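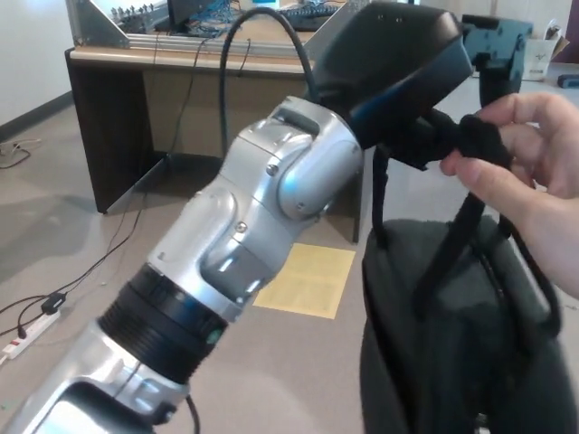
Weighing a backpack, and what I did about the result

The bag I carry to work is dark grey, padded, and has been in daily use long enough that I had stopped thinking about it. In February my right shoulder began to complain on the walk from the station, so I put the bag on the kitchen scales, then on the bathroom scales when the kitchen ones gave up. The contents are the subject of this post, together with the straps, which turned out to matter more.

Method first. The bathroom scales are not good at small loads, so I weighed myself with the bag and without it and took the difference, repeating until two readings agreed. I did the same with the bag emptied. Individual items went on the kitchen scales, which read to the gram and are happy up to a few kilos. I wrote everything down on paper and typed it up afterwards.

There were 39 items in the bag. I counted a pen as an item and a pencil case as another item, so the figure is on the high side, but I was still surprised. Sorted by use, 16 of them had been taken out at least once in the working week before. The others had only travelled.

The heaviest thing I never used was a spare laptop charger. I have a charger at home and a charger at work, and no occasion to use a third between the two. The next was a hardback notebook, full, dating from a project that finished last year. After that came an umbrella (kept), a padlock with no key (not kept), and a zipped pouch of adaptors for connectors that none of my present equipment has. I removed the lot apart from the umbrella and put the adaptors in the drawer where adaptors live.

Orvokki Huttunen, who shares my desk bay and owns a much smaller bag, asked why I didn't just buy a smaller one too. It's a fair question. A smaller bag does impose a limit. However, mine is sound, the zips run, and the back panel still holds its shape. I also need the depth once or twice a month for boots. I decided to keep the bag and change how it was packed.

Packing order

I had always packed by dropping things in through the top. The result was that the dense items slid to the bottom and outwards, away from the back. The usual advice is to keep the heavy items close to the spine and at mid height, and I tried it with the same load in both arrangements over the same walk.

The order I have settled on:

Laptop in its sleeve against the back panel.
Lunch box upright next to it, lid facing inwards.
Water bottle in the main compartment, not the side pocket, unless it is empty.
Soft things (jumper, scarf, waterproof) in front, filling the space so nothing shifts.
Keys, pass and pens in the top pocket.

The bottle is the awkward one. A full bottle in a side pocket is easy to reach and pulls the bag to that side for the whole walk. I had been doing this on the right for years. Moving it inside means trusting the lid, so I replaced the seal, turned the bottle upside down over the sink for 20 minutes, and then trusted it.

Straps

The shoulder straps had been set at different lengths. I measured them from the top seam to the buckle and the right one was longer by 2 cm. I don't remember doing this, and I suspect it crept. Webbing slips through a worn buckle a little at a time, and as I always swing the bag on by the same strap, that side takes the jerk.

Equalising them took a moment. Stopping them from drifting again took longer. I tried a rubber band round the loose tail, which held for a few days and then perished. What works is a short length of hook-and-loop tape wrapped twice round the webbing just below the buckle. The soft, looped side goes outwards so that it doesn't chew the fabric of my coat. Hook side outwards is a mistake I made once, with a jumper I liked.

I bought the tape from Fonby, a small haberdashery near the station, where it is sold off the roll by length. Black disappears against black straps. The same tape also deals with the loose tails themselves: roll the tail up, wrap it, and it no longer catches in doors.

While I was there I asked about lifting. I had been picking the bag up by one shoulder strap, and the stitching at the top of that strap had started to open. Oľga Štefanec, who does the repairs at the back of the shop, looked at it and told me to use the grab loop, as that is what it is for. She put two rows of stitching through the anchor point in a heavy thread. The repair is neat and slightly stiffer than the other side, which I can feel for the first few minutes of a walk and not after that.

So the bag now goes up and down by the loop. It hangs by it as well – on a hook at home, and on the back of a chair at work, where it used to lie on the carpet and collect fluff. Hung up, the shoulder straps fall forward over the front, and it's easy to see when one has slipped longer than the other. I check when I take it down.

Results

The shoulder is better. I can't separate the effects properly, as I changed the load, the packing and the straps within the same fortnight, and a tidier experiment would have changed one at a time. My guess is that the strap length did most of it, and the bottle a good part of the rest. Removing the spare charger made the bag lighter on the scales and I could not feel it at all.

Still to do: the lining has a small hole in the bottom corner of the main compartment, where the padlock used to sit. I have some iron-on patch material but the lining is synthetic and I don't want to melt it. If anyone has patched a nylon lining without taking it out of the bag, I'd like to know which adhesive you used and whether it stayed flexible in the cold.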